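Printing Dark Pictures on Uncoated Paper
Afroza Wanigasekara
Jul 13, 2018
2 min read

The student magazine at our college changed paper last year to save money. The old stock, Prekard, has a smooth coated surface. The new one, Cetemine, is uncoated and costs less per box. After the change, several readers complained that the dark pictures looked muddy. My project was to find out if the paper was the cause and if the files could be changed before printing so that the cheaper paper could stay.

Background

Ink behaves differently on coated and uncoated paper. On a coated sheet most of it stays near the surface and dries there. On an uncoated sheet more of it soaks in and spreads sideways a little, so each printed dot ends up larger than the dot in the file. Printers call this dot gain. It affects the whole picture, but it is easiest to see in the dark grays. Two grays that are close together in the file can both print as black.

Uncoated paper also has a weaker black. The rough surface scatters light, and the darkest area it can show is really a deep gray. The range between paper white and full ink is smaller, and the same picture has to fit into it.

Method

The magazine is printed at Phuthong, a small shop near campus that uses an offset press. They let me add a test sheet to the end of the June run. The sheet had a gray scale in even steps, a page of body text, a portrait, a night view of a street and a few product pictures from older issues. It was printed once on each paper with the same ink, Fludex process black, and the same plates.

The sheets dried overnight between boards. The next day I looked at them in the layout room with the blinds closed and the same desk lamp for every sheet. I also asked 20 students to look at the pairs. I did not tell them which paper was which, though I think most of them could feel the difference as soon as they picked a sheet up. Next time the sheets should be mounted so they cannot be touched.

I asked each person two things: which sheet showed more detail in the dark parts, and which sheet they would prefer to read. I kept these apart on purpose - a person can see less detail on a sheet and still like it better.

Pictures that are mostly dark

The hardest case is a large object that is nearly one tone, where the shape depends on faint shading between one face and the next. Black clothing, black cars, and black machine parts all have this problem. The outline prints well because it sits against something lighter. The inside of the shape is where detail gets lost.

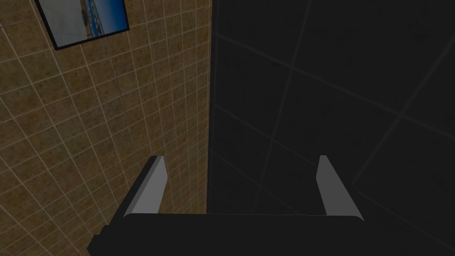

Figure 1. Computer rendering of a robot gripper. The housing is almost uniformly black, with only faint shading between its top and front faces. The two fingers are gray.

Making the whole picture lighter is the usual first try. It opens up the shadows but it also washes out the middle tones, and faces start to look chalky. A curve adjustment works better. It lifts only the dark end and leaves the rest close to where it was. I made a curve by comparing the gray scale on both sheets and raising the dark steps until I could tell them apart on Cetemine.

Results

On the first test sheet, most students chose Prekard for detail. The answers on reading were more mixed. Several people said the coated page had too much glare under the lamp, and one said the uncoated page was easier to write on, which I had not thought to ask about.

Phuthong then ran a second Cetemine sheet with the curve applied. The steps at the dark end of the gray scale separated, except for the last pair. The street view improved the most. The portrait changed very little. Body text looked the same on every sheet, as expected, because it is solid black and has no grays in it.

Limits

I only tested black ink. The color pages may behave differently and the cover is printed on another stock. The two Cetemine sheets were printed on different days, and I have no record of the room humidity, which can change how paper takes ink. My judgment of the gray scale was also by eye. The shop has a densitometer but it was out for repair.

What the magazine will do

The editors plan to stay with Cetemine. The next issue has a print run of over 1426 copies, so the savings on paper are real. The curve has been saved as a preset on the layout computer, and pictures with large dark areas will get a proof sheet first. I left the printed test sheets in the flat file under the window, second drawer, with the paper name written in pencil on the back of each one.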